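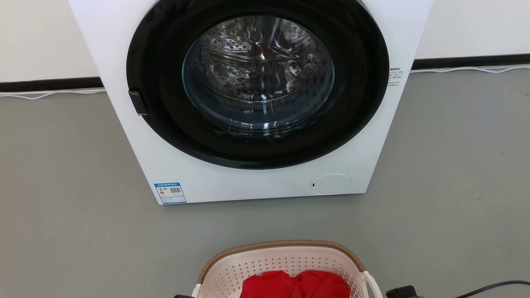 Fig. 2. Front-loading washer, door closed.

4. First wash with Kitard liquid

Before the first wash of clothes, please make one cycle without laundry.

1. Open the water tap fully and look at the hose connection for drops.
2. Pour 120 ml of Kitard into the main compartment of the drawer. Do not use the softener compartment.
3. Choose Cotton and press Start.
4. When the cycle is finished, wait 2 minutes until the door lock is released.

Note: In hard water areas use the Verkach filter, and change it in September of each year.

CAUTION: Do not pull the door by force while the lock lamp is on.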